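# Flurwood's big room is open again, and I went to sit in it

I promised in the last newsletter that I'd stop by the big room at Flurwood once the furniture was back in, so in January I finally did, coffee in hand, at 10 in the morning. 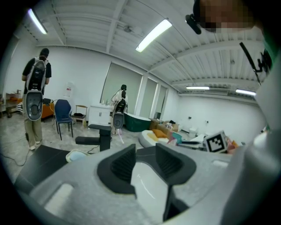
If you missed the earlier updates: the room was shut for 30 days while the ceiling got a fresh coat and the old carpet came up. I never liked that carpet. It held on to every crumb and every wet boot, and by spring it smelled like a gym bag. Now there's a gray floor, white walls, and tube lights overhead, and the place feels a whole lot bigger than I remembered (I had honest doubts about going all white, and I take them back).

The orange sofa stays! I know a few of you wrote in about it. Britt-Marie Torvik, who handles the bookings, told me she got more mail about that sofa than about the heating, the parking and the new door code put together. It had been promised to the Engebretsen building across the yard, but they measured their stairwell and changed their minds, so we get to keep it. The blue chair with the black metal legs is right by it, and so is the little wooden one, which I tried and can report is better for putting things on than for sitting.

The water dispenser is back against the wall, too. During the work it lived out in the hallway, and people kept walking past the turn and ending up in the Plukex stockroom with an empty cup. I did that twice myself.

I'm also happy about the wooden shelf cart. All the odds and ends that used to pile up on the windowsills now have somewhere to go, and you can roll the whole thing out of the way when you need the floor. Britt-Marie's one request is that you put it back afterward, and that you don't use it for food -- she's had enough of finding old sandwiches.

So what did it all cost? The paint and floor came in under what was set aside, with $358 left over. Part of that is going toward curtains, as the afternoon sun comes straight in through the windows and anybody facing that way ends up squinting. I voted for something plain. The other suggestion was stripes, and I'll say no more about it.

Bookings work the way they did before. You can take the room for a morning, an afternoon or an evening, and the deposit is still $100, which you get back when you hand in the key. Evenings are already filling up. The Telside choir has taken a bunch of them through the spring, so if you want one for a birthday or a meeting, get in touch with Britt-Marie soon -- she answers email faster than she answers the phone.

A couple of small things are still on the list. The coat hooks haven't come, and the door to the hallway sticks when it's damp out, so give it a good push with your shoulder. If you took home a box of paperbacks in the fall to keep them out of the dust, please bring them back whenever it suits you. I'd like to finish the one about the lighthouse.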